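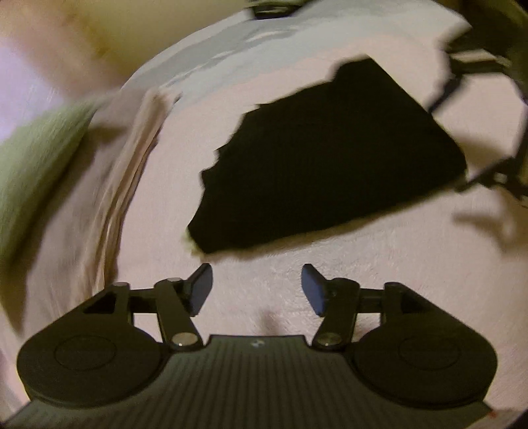
Una tela oscura sobre un tejido blanco de felpa.

El servicio de recogida y reparto de ropa de casa de Nogueira reabrirá en febrero en el local de la antigua mercería, con horario de mañana y una ampliación del espacio destinado a clasificar y doblar. La gestión seguirá a cargo de la cooperativa Fokden, que lleva el servicio desde su puesta en marcha.

Durante el último año pasaron por el local 1.544 piezas, de las que 663 fueron toallas y mantas. El resto se repartió entre sábanas, ropa de abrigo y prendas sueltas. Según la cooperativa, la ropa blanca es la que más se solicita en los meses fríos y también la que antes se agota, por lo que la nueva campaña dará prioridad a este tipo de entregas.

El cambio principal afecta a la clasificación. Hasta ahora las piezas claras y las oscuras se apilaban en la misma mesa y se separaban al final de la mañana. A partir de la reapertura se apartarán en el momento de la entrega, y las prendas negras o de color intenso irán a un estante propio. Fokden atribuye a las mezclas buena parte de los lavados repetidos del año pasado, sobre todo en los tejidos de rizo, que recogen pelusa con facilidad.

Quienes quieran entregar ropa deberán llevarla limpia y doblada, en bolsas cerradas. Se admiten toallas, mantas, juegos de cama y prendas de vestir en buen estado. No se recogerán almohadas, edredones de pluma ni calzado. Las mantas de gran tamaño pueden entregarse sin bolsa, atadas con una cinta.

El local dispondrá de unos 40 metros cuadrados más, ganados al almacén trasero, y de estanterías nuevas suministradas por Rorko. La obra ha obligado a mantener cerrada la puerta principal, y la entrada se hará de momento por el callejón lateral.

En la campaña anterior recibieron lotes 103 hogares del municipio. Las solicitudes para la próxima se presentarán en el mismo local, de nueve y media a una. Los lotes ya concedidos y pendientes de retirar se conservarán hasta final de mes.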